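Dratano cloth handling set — README

Last updated 27 Mar 2019

Hello, and thanks for downloading! I look after this set, and these are the house rules I ask everyone to follow when they add to it (or borrow from it). We're on version 2, which has 377 episodes of two-armed garment work.

Before you record: keep the near part of the table clear for the garment. Things further back can stay where they are — I like a bit of clutter. Hands stay off the table whenever the arms are powered. No exceptions, please, even for a quick tug at a sleeve.

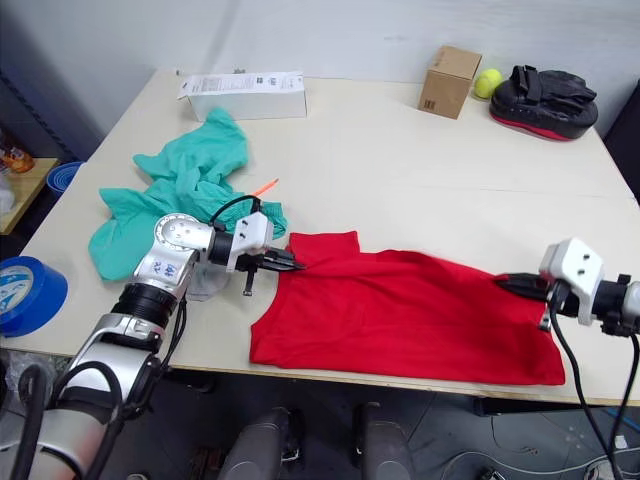
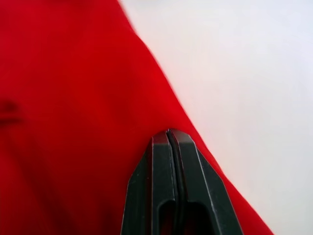
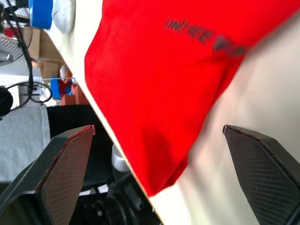 Save all the camera views together under one episode number. If one view is missing, bin the episode. Blurry frames are fine and should stay in; I got far too keen on deleting them in January and had to put 200 back by hand.

Write a note for every failed grasp too, one short line in everyday words. "Missed the hem" is perfect.

Gronska format only, please, and no more than 500 episodes per folder or the loader sulks. Questions go on the tracker under "cloth".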